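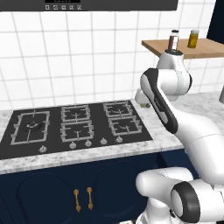
Vashisht, replying under the previous part of this tutorial, wanted to know why anyone would start with the hob when machines still cannot fold a towel. The reply is fair. Wiping round a hob is a fixed-position chore, and fixed-position chores are the ones an arm has some chance of finishing today.

Setting up a hob trial in simulation

1. Load the Kollska kitchen model. Five burners and five knobs are enough for a first trial.

2. Mark the keep-out zones: the wall, the range hood and the shelf with the bottles. The elbow and wrist need checking as well as the tool. Most collisions in our runs came from the wrist.

3. Set the contact force limit to 4 newtons. Higher values shift the pan grates in the model.

4. Plan the wiping path on open worktop first. Add the strip in front of the knobs once the path runs clean.

5. Run 601 trials in Hurnex with the start pose varied each time. Log every stop and its cause.

Our last batch completed 66 per cent on open worktop and 55 per cent along the knobs. Lifting a grate, wiping under it and putting it back square is still beyond this setup.

Do not move to real hardware on these figures. Simulated grease is a friction value, and real grease varies across a single burner. The grate-lifting files will be added in June.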